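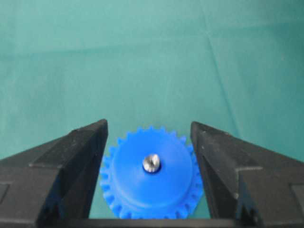
Prillomov Opens Its Gripper Trials to Visitors

Thursday, September 3, 2020

Anyone who has ever fished a dropped screw out from behind a workbench will have some sympathy for what Usman Lodhi and his team have been up to at Prillomov. They have been comparing two grippers, the Skara and the Bataineh, on the small, fiddly parts that customers are always asking about, and they have now logged 314 picks between them, with plenty more to come! 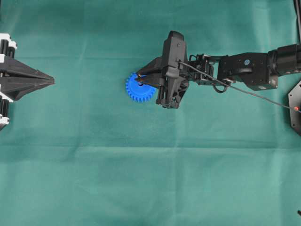
Lodhi wanted the comparison to be fair, which meant keeping the arm and the controller (a Zokura, for those who like to know) the same all the way through. Only the gripper and its finger pads change. Much of the work is done with plastic gears like the blue one, held between the black jaws over a green cloth, and the toothed rim makes it a good deal harder to grip well than a plain block of the same size. "You think you have it, and then it rolls a tooth to one side," Lodhi told us over a very welcome cup of coffee.

The team started planning all this back in March, and had to redo 41 picks after changing the pads.

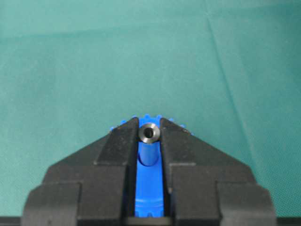 Those repeats took most of an afternoon, but Lodhi is glad they were done, and he says the newer pads will stay on until the trial ends. There are 9 parts still to go on the list. Visitors are welcome to come by and watch, so long as they call the front desk first.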